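Visit report: Jikix open day, Ballalden
2023-05-17

The train to Ballalden takes two hours and the Jikix building is a short walk from the station, past the tile warehouse. I went because the invitation promised an honest look at table clearing, and I have sat through enough videos of robots folding one towel at four times normal speed. The lab had 20 places per tour. Ours was full.

We started upstairs with a short talk on the Mekell program, which is the name Jikix gives to its household work. The goal is modest on paper. A machine should be able to clear a table after a snack, put the dishes on a tray and leave the surface ready to wipe. They have recorded 1,007 clearing runs so far and want 2,000 by October. The speaker said that cups are the main problem, mostly cups on their sides, and that drink cans come next.

Downstairs the arms work at an ordinary table with a brown tray, a white dish and a red cup. People and machines share it, and there is a lot of reaching in by hand.

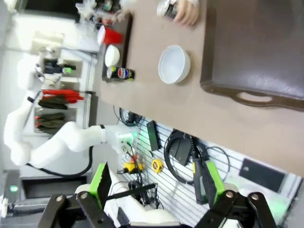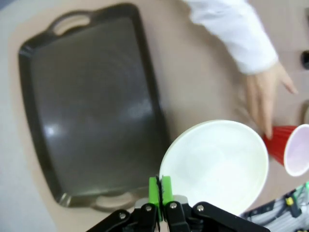
I stayed at the table for most of the session and missed the coffee. My own view is that the reaching and gripping are further along than I expected, and the planning is further behind. During our slot one arm picked up a bowl cleanly, then held it for a long time before choosing where to set it down. A person would have cleared the whole table in that time. On the next try it went straight to the tray – same bowl, same table – and the staff could not say right away why the first one had been slow.

I asked about cost and got no figure. I also asked about food left on plates. They only work with clean dishes for now, and wet ones are on the list for next year.

The last stop was the Macaraeg room, where a small shop shelf is set up for restocking. It looked closer to real use than the kitchen work. Boxes have flat sides and go in rows, and the arm there filled 2 shelves without help while we watched. A grocery store could find a use for that at night, if the aisles were empty.

For homes, I would wait. The tour ends at the loading door, so leave your coat with you and not at the front desk.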